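# The Remote Control: what's on, what's off and who's sulking

Oct 5, 2020

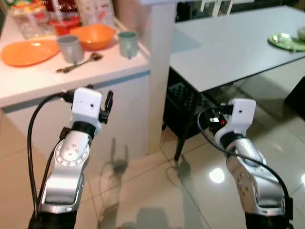 **When does the new series of Galbraith start?**

The channel hasn't given a date. The trailer says "soon", which it has been saying since June, and the listings for the next fortnight still have a repeat of a programme about canals in the slot. Our money is on the week after the canals run out.

In the meantime the cast list has leaked, or been allowed to leak, and the fan forums have lost all sense of proportion. For anyone who missed the first two series, Galbraith is the one where fifteen strangers are shut in a Scottish hotel and made to run it for paying guests, who then vote on which of them should be sacked. Series one was won by a man who couldn't make a bed. Series two was won by a woman who could, and the ratings fell off a cliff, so draw your own conclusions about what the producers will be looking for this time.

The leaked list has the usual mixture. There's a former weather presenter, two people from a dating show that was cancelled before they could fall out properly, a retired goalkeeper, and somebody described only as "known from adverts". The goalkeeper has already denied it, in the sort of detail people only go into when they've signed something.

Fans are more worried about the format. A post on the Galbraith board claiming that the dining room challenge had been dropped drew 2,355 replies, and having read far too many of them I can report that feelings are mixed. One camp wants the soup round kept exactly as it was. The other would like it brought back to how it was before they ruined it, by which they mean the first episode.

**Over on the other side**

Oltero has been given a third run, which will surprise anyone who assumed it had ended. It's the singing contest where the judges sit in a lift. If you like the act, the lift goes up; if you don't, it goes down, and for most of the last series it was stuck between floors while the host filled in with chat. They've promised a new lift. They haven't promised new judges.

Applications closed last week and the makers say they'll be seeing 194 acts, of whom 97 go through to the televised rounds. Half of them, in other words. As talent filters go, you could get the same result by tossing a coin, and you'd be home for tea.

**And finally, Jasetti**

I had high hopes for Jasetti, the celebrity ice cream van thing. The opening episode had a good row over a flake and a very tense bit of reversing. Episode two was mostly a recap of episode one, and episode three began with a recap of both. By my reckoning we've had forty minutes of new material and a great deal of chiming.

It moves to a later slot from next week, swapping with Fester, the gardening quiz, which has been quietly getting on with things at half past ten and has picked up twice the viewers. The compost round is worth staying up for. Now you won't have to.

Replies, corrections and spoilers to the usual address. Please put SPOILER in the subject line this time, in capitals, before you tell me who got sacked.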